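About Zunness

Zunness is a vocational school for adults who want to work in building maintenance. We teach the everyday skills that keep apartment houses, clinics, offices and public buildings in good order: basic electrical repair, plumbing, door and lock work, painting, and the record keeping that goes with all of it.

The school began as a set of evening classes offered by Nguyen-Tran, a property services firm that had trouble finding trained staff for its older buildings. The first classes were open only to the firm's own employees. Requests from outside soon outnumbered the places available, and the classes were moved into a school with its own governing board. Nguyen-Tran remains a supporting employer and holds one seat on the board. It has no say in admissions or grading.

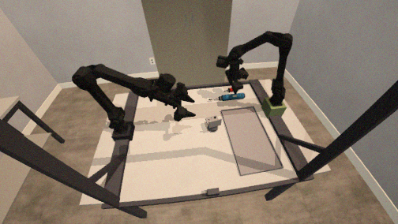
Our main program runs for 12 months and begins each March. Students attend four evenings a week, with classes starting at 6 p.m., and complete a supervised work placement in the second half of the year. A shorter program is offered to people who already work in the field and need a certificate to move into a senior position. Both programs lead to the same final assessment, which is marked by examiners from outside the school.

To date, 778 students have completed one of our two programs. Many have stayed with the employer that hosted their placement. Others have opened small repair businesses, and several have come back to Zunness as instructors.

What We Teach

The course of study is built around the work order. From the first week, students learn to read a request, inspect the fault, decide what the job requires and write down what was done. We place great weight on this last step. A repair that is not recorded must often be investigated again by the next person, at the owner's cost.

Hand tools are taught before power tools in every subject. Students are expected to know the correct name and use of each item in the standard kit, to keep the kit clean, and to report worn or damaged pieces. Each student receives a kit on loan at enrollment and may buy it at a reduced price upon completion.
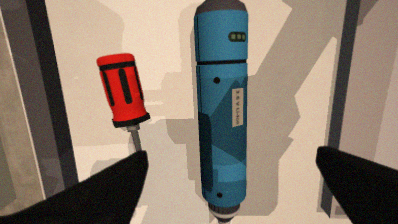
Instruction in customer conduct is required of all students. Maintenance staff enter homes and places of work, often when the people there are under some strain, and employers tell us that courtesy and punctuality matter to them as much as technical ability. The course covers notice of entry, privacy, the handling of keys and the right way to explain a delay.

Admission and Fees

Applicants must be 18 or older and able to read and write English at a working level. No earlier training is needed. Classes are kept small, and a waiting list is held when a program is full. The Ceter Fund, which the school administers, covers all or part of the tuition for students who could not otherwise attend. Roughly 100 awards have been made since the fund was set up. Applications are read without the applicant's name attached. 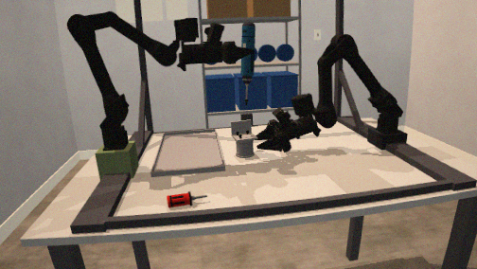 Fees may be paid in full at enrollment or by the month. A student who must withdraw for reasons of health or family duty may return the following year at the same rate, and credit is given for units already passed.

Our Partners

Placements are arranged with property managers, housing associations and public bodies. Nullo, our scheduling partner, matches students with host sites within a reasonable distance of their homes. Every host agrees in writing to our terms on pay, supervision and safety, and a member of the teaching staff visits each site at least twice during the placement - once in the opening weeks and once near the end.

Employers who wish to host a student, and former students who need a copy of a certificate, may contact the school office on any weekday between 1 p.m. and 8 p.m.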